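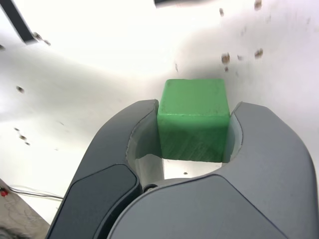

Dristton Library Extends Lending Period

Members of the Dristton Library may now keep most books for four weeks, with two renewals. The change was approved in June following a survey in which 86 of 119 respondents asked for more reading time.

The new period covers almost 4,000 titles at the main building and the Sornance branch. Reference works and newspapers remain for use on the premises only.

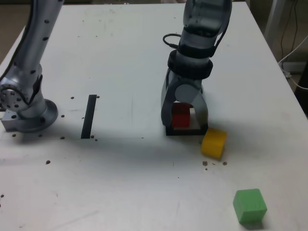 Saeed Mohammadi

Books already on loan will keep their original due dates - members need not return them early. Items reserved by another reader cannot be renewed.

Printed copies of the revised rules are available at both service desks. Questions about individual accounts should be directed to the Sornance desk during opening hours.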